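Orwood Hall — pre-show safety checklist, electronic night

Completed by: Ayuba Ansah
Checked with: Blagoje Golob (sound)
Acts: Mekusden (live), Tevdale (DJ set)
Doors: 8:00 p.m. Walk-through started 4:30 p.m.

1. Exits and aisles
Main doors: OK
Side door to parking lot: OK, opens fully
Rear stage door: NEEDS ATTENTION. Two flight cases were parked in front of it. Moved to the dock at 4:50. Mekusden's crew told to keep them there.
Exit signs: OK, one dim over the balcony stairs. Bulb on order.

2. Capacity
Floor limit is 236. Balcony stays closed for this show. Door staff have one clicker each and will compare counts every half hour.

3. Stage power
Synth riser: OK
DJ table: OK after repair. The ground pin on one extension cord was loose. Cord tagged and taken out of use.
Sub amps: on their own circuit, as in December. Please leave it that way — last time somebody plugged the fog machine into it and we lost the low end for most of a song.
Cable ramps: 13 in place. Tape is lifting on the one by the mix position. Redone.

4. Rigging and lights
Truss pins and safety cables: OK
Strobes: OK. Warning notice posted at the box office and inside the main doors.
Fog: water-based fluid only. Keep it off until the balcony vents are open.

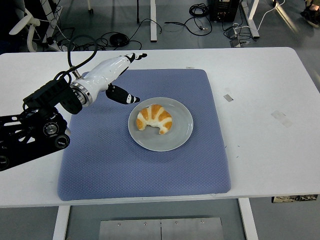 Who can stop the show if there is a problem?
The stage manager or the sound engineer. Either one can cut the music and bring up the house lights without asking the promoter first.

5. Sound levels
The Solberg meter is at the mix position, fresh battery. Soundcheck peaked at 109 dB in front of the left stack during the Tevdale set, which is too loud for anyone standing there. Blagoje pulled the subs down and the barrier was moved out around 2 feet. Second reading was lower and he is happy with it.
Earplugs: full box at the bar, free to anyone who asks.

6. First aid and fire
Kit: OK, restocked with burn gel
Extinguishers: stage left OK, bar OK, dock OK but the bracket is bent

Still open
Balcony exit bulb
Dock extinguisher bracket
Replacement extension cord for the DJ table

Cleared to open, 6:15 p.m. — A. Ansah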